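I've wanted an electric steamer ever since we moved to Hillness, where the kitchen has two burners and one of them sulks. I finally bought the Virnetti in September, and I've used it so much since then that I figured it was time to write it up. Buns, dumplings, broccoli, one very sad attempt at custard (my fault, I walked away from it). 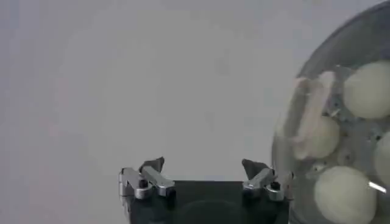
Hillness, November 26, 2021

First off, it's simple. You fill the pot, set the tray in, put the lid on and turn the dial. No app, no beeping, no little songs! My old Liem had a clock that blinked at me for years and I never did learn how to set it. The Virnetti is rated at 910 watts and it gets going quickly, plenty fast for frozen buns before work.

I'm a bun person, so that's what I judge a steamer on. These come out soft all the way through, and the bottoms stay nice as long as I put down a square of parchment. Skip it and you'll leave half your breakfast on the metal. I also crack the lid for a minute before taking it off, so the steam doesn't all rush up at once (my glasses thank me).
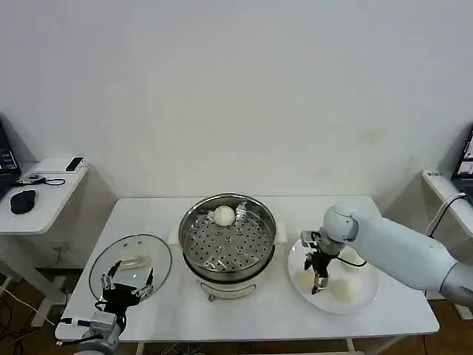 Steamer pot with one bun on the tray, glass lid to the left.

Cleaning is easy enough. The tray goes in the dishwasher, and the pot gets a wipe and a splash of vinegar when the water spots start to bug me. Our water is hard, so that's pretty often. The base can't go in the sink, obviously, and I wish the cord were longer. Mine barely makes it to the outlet and I've had to move the toaster to the other side of the room, where it looks lost.

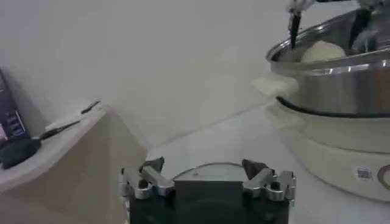
What I'd change

The dial markings are tiny. I put a dot of nail polish at my bun setting and that fixed it, but come on. I'd also love a second tray for when my sister's kids are over, and Plurnance, the shop where I bought mine, doesn't sell one separately. I asked twice. They were nice both times.

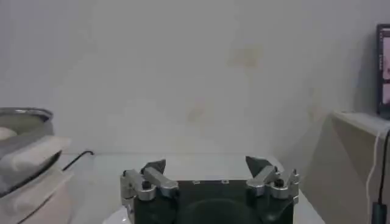
Would I buy it again?

Yes, and I'd get it for anybody in a small place. If you already own a big stove and a bamboo set you like, keep your money. I'm off to try custard again, with a timer this time.

Contact | © 2021 | Back to top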